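Laundry robot meets its neighbors at the Penry open day
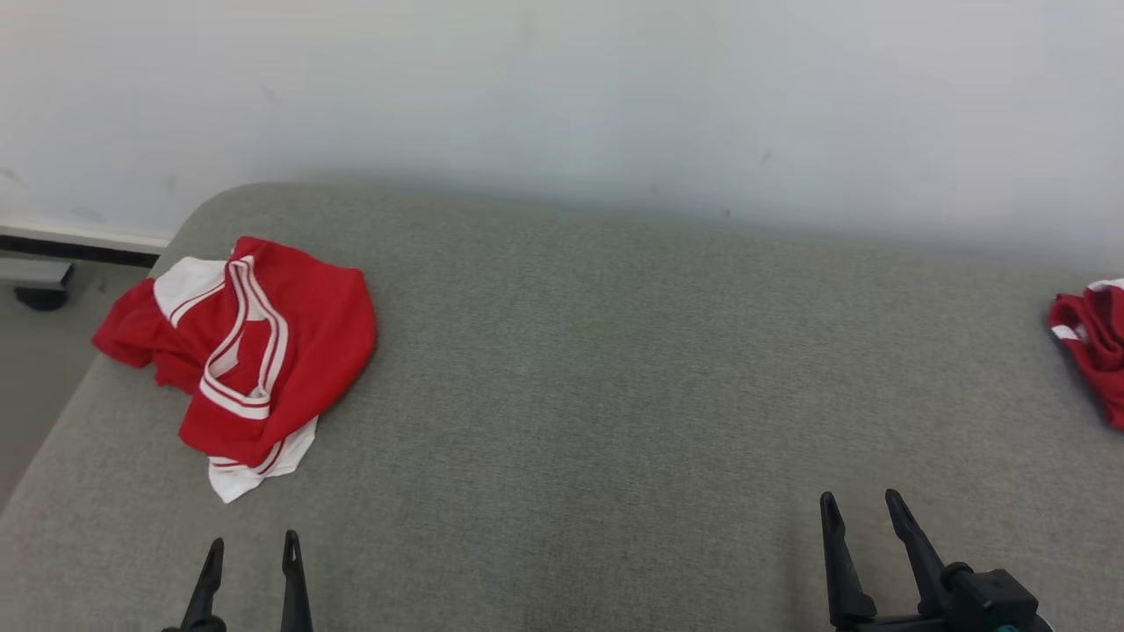 3 min read

The robot workshop of Lesinach opened its doors in November, and more than 875 visitors came to the old Penry building between ten in the morning and the late afternoon. Most of them live in the same part of the town and had passed the building many times without knowing what is done inside.

The biggest interest was for the folding room on the ground floor. In this room the workshop teaches a two-armed robot, which has the name Iltness, to handle clothes. The visitors could stand behind a yellow rope and watch it work with red clothes with white trim, laid crumpled on a gray upholstered surface against the wall. Each arm ends in a gripper with two thin black fingers, and many children wanted to know if the fingers are sharp. The team let them touch a spare pair at the table near the entrance.

Clothes are a difficult subject for a machine. A box has the same form every time the robot sees it, but a piece of clothing falls in a different way each time, and the robot must first find out where is the edge and where is only a fold. For this reason the team likes to use clothes with stripes and borders of another color. The next step, planned for the spring, is clothes in one dark color, and the engineers expect that the results will go down for some weeks before they go up again.

The demonstration was given every 40 minutes. Before each one, a member of the team explained in simple words how the training is done. A person guides the arms through the task, the movements are recorded, and the robot learns from many such recordings. Until now the workshop has collected 3000 of them for folding alone. The visitors were told that a good operator needs several weeks to become quick, and that the slow recordings are also kept.

The public was not shy with its questions. Several persons asked about the price, and the answer was that there is no price yet, as Iltness is not for sale. One visitor, who has worked many years in a hotel laundry, wanted to know how the machine would manage a fitted sheet. The team answered that it has not tried this. Others asked if such robots will take away jobs in the care homes of the region. On this point there was a longer discussion, and it continued in the corridor after the demonstration was finished.

Upstairs, the partner firm Luseck showed its work on the fingers of the grippers. Visitors could compare different shapes and try to pick up a handkerchief with a pair held in the hand. It is harder than it looks, and the line at this table was long until the end of the day. Luseck also presented a small machine which opens and closes a gripper again and again to find out when the parts become tired.

The workshop has 1095 square meters on two floors, of which only one half is used at present. The other half will be renovated during the winter. Lesinach wants to make there a training room for school classes, with low tables and two simple robot arms which the pupils can program by themselves. The first classes should come before the summer vacation.

A second open day is planned for next year. Those who could not get a place in the folding room can write their name on a list at the reception, and smaller groups will be invited on some evenings from five o'clock. The visit is free. Children under twelve must come with an adult, and the building has an elevator at the rear entrance.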